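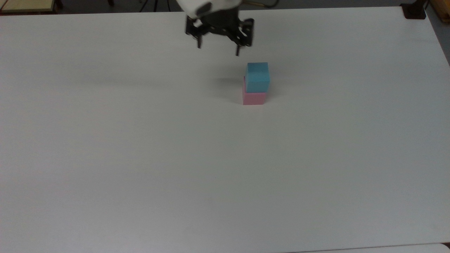 Value comes before color. Same thing I said last session, saying it again as half the homework came back with lovely hue choices and no darks anywhere. Value = how light or dark a patch is, ignoring what color it is. Most people paint what they know about an object ("it's white") and skip what reaches the eye. Take the matte white tabletop: one color, no pattern, and still it goes a bit brighter toward the bottom left and dimmer toward the upper right, and the white leans slightly cool and gray all over. If you had to paint that you would need three mixes at least, maybe four, and none of them straight from the tube. Keep that in mind for everything below.

Painting from Observation, Session 4
Handout: Value, Whites and Soft Shading
N. Olaniyan, Usman Building, upstairs studio
Feb 9, 2022

Housekeeping first
Homework pile is on the shelf by the sink. Comments on the back, in pencil. If you can't read my writing ask.
Ayane Ebihara is taking my place for session 6. Same time, bring the same kit.
Pan sets left out last week are in the gray cupboard. One has a name in it, the other two don't.

1. Local value and seen value

Local value: how light or dark a thing is by nature. Coal low, chalk high.
Seen value: what you get once light has hit it, at that angle, from that distance, next to those neighbors.

These two pull apart all the time. White shirt in a doorway at dusk is darker than a black shoe in full sun. People don't believe this until they test it. So test it: hole punched in a gray card, hold it at arm's length, look at the shirt through the hole, then at the shoe through the hole. Don't move the card closer to your face between looks.

Your eye corrects for light without asking. Handy for finding your keys, bad for painting. The word in the books is lightness constancy. You don't need the word, you need the card.

2. The scale

We use 10 steps. 1 is the darkest your paint can go, 10 is bare paper. Some books run it the other way. Ours runs dark to light, stick with it or we'll talk past each other all term.

Making one:
Strip of Grotby paper, the smooth side.
Rule ten boxes, same width.
Do box 1 and box 10 first. Then 5. Then split the gaps by eye.
Let it dry before you judge. Watercolor dries lighter, gouache shifts too, lights tend to go down and darks tend to come up a bit.
Cut along one long edge so you can lay it right up against your painting.

Common trouble: steps 7, 8 and 9 all come out the same. You used too much paint. A 9 is barely tinted water. Mix it, then add water, then add water agian.

Other common trouble: nothing below 4. You are scared of the dark end. Box 1 should look rude sitting there on its own. Once it has neighbors it calms down.

3. Whites

Where most of tonight goes.

A white object almost never gets to be a 10 across the whole of it. Save bare paper for highlights, if there are any. Matte things usually don't have a sharp highlight, they have a broad area that is a little lighter, and it slides off slowly. Glossy white gives you a small hard spot and everything else steps down fast.

So for matte white:
Narrow range. Might all sit between 7 and 9.
Edges inside the form are soft. You won't find a line where light turns to less light.
Temperature does a lot of the work. Window light from a north side gives cool lights, and then shadows look warm by comparison. Bulb light, other way round.

For glossy white (mug, tile, tub):
Find the highlight, mask it or go around it.
Everything next to it goes down to 8 or even 7. Sounds too dark. It isn't.
Reflections of the room show up in it, keep them, simplified. Two or three shapes.

For cloth:
Folds give you planes. Treat each plane as flat first, soften after. Bheki Shabalala's pillowcase study from last term is pinned by the door, look at how few washes he used. Four, I think. The big shadow is one wash with blue dropped in while it was wet.

For snow - we will get to snow in session 9. Please stop asking about snow.

4. Graded wash, flat surfaces

A big flat plane that changes slowly is harder than a face. There is nothing to hide behind. Any bloom or streak shows.

Steps:
Tape paper down on all four sides. Board tilted on a book.
Mix more than you need. Twice what you need. Running out halfway is the usual cause of stripes.
Start at the dark end. Load the large brush, one stroke straight across, a bead of paint should collect at the bottom of it.
Next stroke picks up the bead. Add a little clean water to the brush each time, same amount each time.
At the bottom lift the last bead off with a squeezed brush.
Leave it. Do not go back in. I mean it, hands in pockets.

If the gradient runs corner to corner, turn the board so the dark corner points up. Then it is the same wash as before, only your strokes cross the sheet at an angle.

If it fails, let it dry all the way, wet the sheet with clean water, do a second thin pass. Two weak passes often look better than one strong one anyway.

Gouache people: it won't run like that. Mix three pots, lay them in bands, soften the joins with a damp brush while they are still workable. The Hasatness white is chalkier than the one we had before and it drags, thin it more than you think. Caoimhe Hanrahan has been adding a drop of gum arabic to hers, ask her how much, I forgot to write it down.

5. Edges

Four kinds, from the board:
Hard - you could cut yourself.
Firm - clear but not sharp.
Soft - you know roughly where it is.
Lost - two shapes share a value and the line goes.

Where a light plane stops against a darker floor or wall the edge is usually firm or hard, and your eye runs straight to it. So watch where you put those. A long straight one running side to side high up on the page acts like a horizon, pulls everything flat. Sometimes that's what you want. If not, break it with an object, or lose part of it by letting the values on both sides drift closer.

Straight edges that recede: lightly ruled in pencil is fine. I don't care about purity. Paint the edge freehand over the ruled line so it has some life.

6. Shadow notes (quick, ran out of time last session)

Form shadow = on the object, where it turns from the light. Softer.
Cast shadow = thrown by the object on something else. Crisper near the object, fuzzier farther off.
Contact shadow = the thin dark right where it touches. Small, important. Without it things float.
Reflected light inside a shadow is always darker than the lights. Always. If your reflected light is an 8 and your light side is an 8 the form goes flat. Thilini Roy's pear had this problem, she fixed it with one thin wash over the shadow side. Took two minutes, changed the whole thing.
Overcast days: cast shadows nearly vanish. Contact shadows stay.

7. In class

Setup on the long bench: egg, folded napkin, enamel plate, sugar cube. All white, one lamp from the left.
a) Squint. Thumbnail in pencil, three values only, smaller than a playing card.
b) Another, five values.
c) Hold your scale up to the lightest place and the darkest place of each object, write the numbers right on the sketch.
d) Paint it. One gray mix (ultramarine plus burnt sienna), no other color. Lean the mix blue or brown as you like.
Put names on the back!! Four sheets last time with no name.

People finish at different speeds. If you are done early do the egg again from the shadow side.

8. Homework

One graded wash, full half sheet. Failed ones count, bring them.
One study of something white in your own home, by daylight, one gray mix. Write the time of day on it. Then the same thing again by lamp, same size. Pin them side by side and write three lines on what changed.
Read the course booklet from the start through page 44, skip the part on egg tempera.
Optional: 100 value patches. Postage stamp size, whatever is around you, sock, bread, sky, sink. Guess the number first then check with the scale. Guesses get better quick, usually by patch thirty or so.

9. Materials for next time

Your value scale, cut and dry
Gray card with the hole
Large flat or mop brush, borrow one if you don't own one
Half sheets, three
Masking tape (the cheap beige kind tears the Grotby surface, warm it with a hair dryer before peeling)
Warm yellow, any brand. We start adding color back in, one at a time

Paper order goes in after class. The shop in Nududier has the half sheets back in stock, 730 in the pack size the school buys, so we split it with the printmaking group. Singles at the desk. The October prices on the old list are wrong, use the new list.

Questions I got last week and didn't answer properly

Can I use black from the tube? Yes, but mix something into it. On its own it goes dead next to cool whites.

Is it cheating to take a photo and turn it gray? No. Do it after you've made your own guess. Phone cameras push a white subject toward middle gray unless you adjust, so don't take the numbers as gospel, just the order of light to dark.

How do I know when the darks are dark enough? Cross the room and look. If it turns to fog, go down two steps in the darkest place and look again.

What about white paint in watercolor? Fine for the last few touches. Not for fixing a whole sky.

Sinks: rinse gouache pots before you leave, it sets like plaster in the trap.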